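Ticket: Audio tour stops play out of order, river expedition exhibit
Opened by: Rosaura Escobar, Dirnetti Maritime History Center
Assigned to: Szabolcs Lakatos, Tetisow support
Priority: 2
Status: Closed

Rosaura Escobar, 9:10 am
We opened the exhibit on the canoe reenactment in May. Visitors enter a stop number on the handset and hear a diary entry read aloud. Since the last content update, the portage entries play before the launch entries. Stop 4 should be the morning the crew left the landing. It plays the winter camp instead. The transcripts on the website are in the right order.

Szabolcs Lakatos, 9:45 am
Is it every handset or only some of them? Please also send the export file you loaded.

Rosaura Escobar, 10:20 am
Every one we tried. Export attached. It was made by Nhung Vương, who edited the diaries.

Szabolcs Lakatos, 11:05 am
The export has nearly 200 entries. The sort field is the diary date, stored as text. The crew wrote the day first and your older transcripts put the month first, so the two sets get mixed together. The website sorts by page number and isn't affected.

Nhung Vương, 11:30 am
The day-first dates come from the second canoe's diary. Lộc Trịnh kept that one and I left the dates as he wrote them. I don't want them changed in the transcript itself, as researchers cite it.

Szabolcs Lakatos, 11:50 am
They can stay as they are. Add a column called stop_order and number the entries in the order you want. In the Sterkus player settings, change "Sort by" from date to stop_order, then publish again. Dock the handsets until the battery shows 100 percent or they will skip the update. 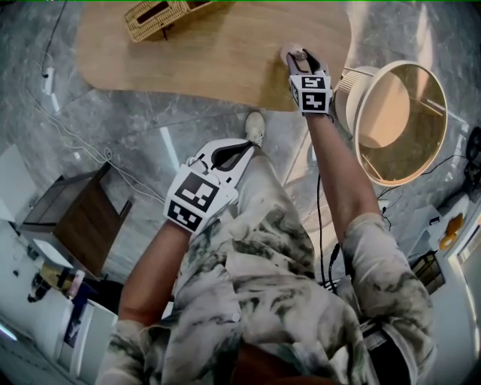

Nhung Vương, 2:15 pm
Column added and published. Stops now play in order on the handsets at the front desk. Two entries have no audio at all, both from the week the crew was held up by ice.

Szabolcs Lakatos, 2:40 pm
Those two file names have accented letters that the player can't read. Rename them with plain letters and load them again.

Nhàn Hồ, 3:30 pm
Renamed and loaded. I walked the whole route with a handset and every stop plays the right entry.

Rosaura Escobar, 3:35 pm
Fine to close. Please add the date format problem to the import guide.

Szabolcs Lakatos, 3:50 pm
Added under "Preparing your export." Closing.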